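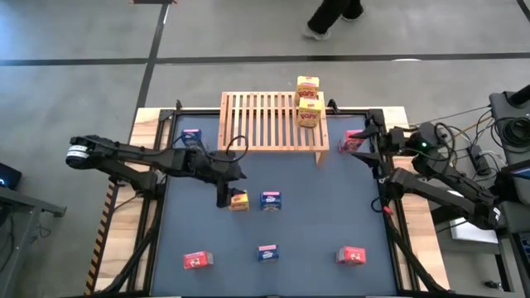
Ditlow: a word list of kitchen and pantry talk

Ditlow is a collection of the words people use at home for food, shelves, dishes and the small jobs that go with them. It has 3323 entries, nearly all of them typed up from handwritten cards, and it's plain text all the way through, so you can open it in anything. If you love regional words as much as I do, you'll lose an evening to it!

What's in it

Each entry is one word or phrase with its meaning, a sentence showing it in use, and the town or area where the speaker picked it up. Cereal alone gets a page of its own. People have names for the dust at the bottom of the bag, for the last half bowl that isn't worth pouring, for the person who puts the box back with the flap open (there are a lot of those, mostly rude). Bread heels are the other big group, and I'm still getting new ones.

Files

entries.txt is the main list, one entry per line, fields split by tabs.
places.txt has the place names with their spellings made consistent.
sources.txt tells you which card or letter each entry came from.
odd.txt holds 30 entries I couldn't sort. Please have a look, somebody out there must know what a "skimmer's Tuesday" is.

Fields

word: as the speaker said it, lower case unless it's a name.
also: other spellings, split by semicolons.
meaning: one or two short sentences.
use: a sentence from the speaker. Spelling is left alone here, even when it's wild.
place: where the speaker learned the word, which may be far from where they live now.
age: a ten-year band, or blank.
card: the number that matches sources.txt.

How it was put together

The oldest part is the Arkska box, a recipe tin with cards going back to two sisters who wrote down anything funny their relatives said at supper. Eun-seong Geum typed up the whole tin over one winter and also worked out the abbreviations on the backs of the cards, a huge job. "Tk" turned out to mean "told in kitchen" and "Tp" is "told on porch". We kept both in sources.txt.

The second part came from letters. I put a note in the Tuhumury newsletter asking for pantry words and got far more mail than I had stamps to answer. Letters with 12 or more words in them have their own source number; shorter ones are grouped by month.

Things to watch for

Place names are uneven. One letter writer put "up north" for everything and I left it that way.
Older speakers make up most of the list, so please don't use it to say how common a word is today.
Some words show up twice with different meanings. Those are real! "Slack" is both a runny batter and a half-empty shelf, sometimes in the same family.
The age field is blank for all the Arkska cards.

Using it

You can copy it, print it, cut it up for a class or build a game out of it. Just keep sources.txt together with the entries so the speakers stay attached to their words. Skilodier, the little search script in the tools folder, looks up a word by meaning as well as by spelling. Type "crumbs" and it gives you up to 50 matches, newest first. It doesn't handle accents well yet.

Adding words

Send one word per message if you can, with a sentence you really heard and the place you heard it. Guesses at where a word comes from are welcome too, and they go in a separate notes file that I haven't cleaned up.

Changes

April: added the second batch of letters, fixed the tabs in places.txt, merged the three spellings of "clabberdish".
Before that: first full version, Arkska cards only.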